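Home | Workshop | Storage | Guides | Contact

How to sort small parts into a big crate

By Josiane Pichon

In our repair room at Brunet we had small plastic parts in every drawer. Now we use large crates, one for each family of parts. I explain how I do it.

Step 1. Prepare the crate

Take everything out and wipe the floor and the walls with a damp cloth. Do not forget the corners, the dust likes to stay there. Let it dry for about 10 minutes.

Choose a crate with a thick rim, it is more comfortable for the hands when you carry it. I like a strong blue, because small clear pieces with some color inside are easy to find on it.

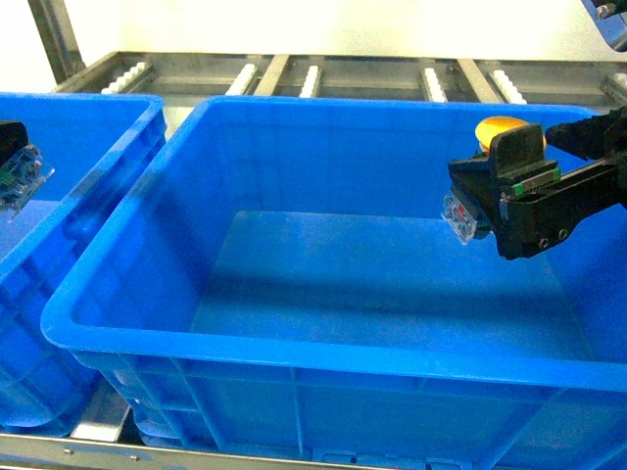

Step 2. Put the parts in one by one

Lower each part close to the floor before you let it go. Clear plastic can crack if it falls from the height of the rim. Begin at the back and come slowly to the front.

Step 3. Write the label

Put the label low on the front wall, with the name of the family and the shelf. My colleague Hugo Gilbert writes with a paint marker, and after two years we can still read it.

Do not fill more than half. A full crate is heavy and the parts at the bottom get scratches.

We use cookies to improve your visit. Accept | Settings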